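4.2 Laundry unloading with two finger designs

The second task was chosen because it punishes the kind of claim usually made for new fingers. A bench pick of a flat towel says little about reaching past a door into a drum, and several results we had seen quoted for the Plendix fingers came from bench picks alone. We compared them with the Cimik fingers on the same pair of arms, under the same Zevine controller, with the same front-loading washer and a plastic basket on the floor.

Each finger design was given 300 attempts, split evenly between the left and right arm. An attempt ended when cloth had been carried clear of the drum and released over the basket, or when the controller gave up. We did not count a garment that left the drum and landed on the floor, although the vendor's own scoring sheet would have allowed it. Figure 6 gives the view available to the operator at the head camera, with both arms low in front of the machine and the basket set under the open door.

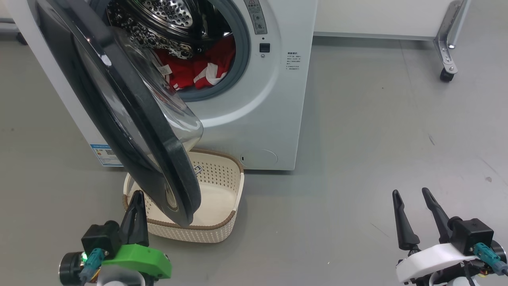
Figure 6. Head camera view of the washer with its door open, red and white laundry in the drum, and the basket empty. Left gripper closed, right gripper open.

The layout matters more than we expected when we planned the study. With the door swung out over the basket, the left arm has a narrower approach than the right, and part of the basket is hidden from the head camera. Any difference between fingers that shows up only on the left side should therefore be read with care. In our data the Plendix fingers did better overall, but most of the gain came from the right arm, where the approach was easier for both designs. We do not think this supports the broader statement that they are better suited to confined spaces.

Steel drums also caused trouble for the depth estimate. Reflections from the ridges and the door glass produced false surfaces, and the controller sometimes closed the fingers on nothing. Changing the fingers cannot fix that. We suspect that part of the improvement reported elsewhere comes from changes to lighting or camera exposure made at the same time as the hardware change, and we would like to see those settings published.

The wrist camera was added in August, after a first round in which too many failures could not be explained from the head view. It sees the fingertips at close range and keeps them in view when the arm turns, at the cost of a strongly tilted picture that operators took a while to get used to.

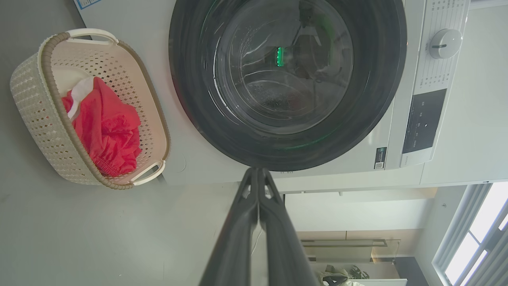 Figure 7. Wrist camera view, fingertips together below the door gasket. A red-pink garment and a white cloth lie in the basket at left.

We ran the Bansal grasp detector on the wrist images without retraining it. It was confident on cloth in the basket and much less so on cloth behind glass or inside the drum, where contrast is poor. Its confidence score was a weak guide to success in either place. In 11 attempts it reported a firm grasp while the fingers held no fabric at all, and we could find no threshold that removed these cases without also rejecting good ones. A simple check on motor current did nearly as well and needed no camera.

Two limits should be stated. All attempts used one washer, and a different gasket or door hinge could reverse the ranking. We also had only two operators, both of whom had used the Cimik fingers before, so some bias toward the older design is possible. Neither point makes us more willing to accept the stronger claims for the new one. On present evidence we would not replace a working set of fingers for this task, and we would spend the money on better sensing at the wrist first.

Preprint, version of 6/19/25. Copyright the authors. Contact the corresponding author | Back to top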